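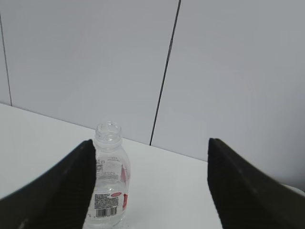

**Stumley travel kettle — 2 cup**

Folds flat, fits in a carry-on side pocket. Made for motel rooms where the coffee maker is broken or just gross. Boils in 5 minutes on US voltage, a bit quicker overseas.

- Weight with cord: 116 g lid not included
- Dual voltage, switch on the base
- Colors: gray, Avcı blue (back in September)
- Plug adapter sold seperately

Don't pack it wet. Rinse before first use — new ones smell a little. Not for milk or soup, will void the warranty.

Returns within 2 months, unused, orignal box. Wholesale for inns and B&Bs: ask for Tülin Şimşekoğlu at the Flurkby desk, mornings best.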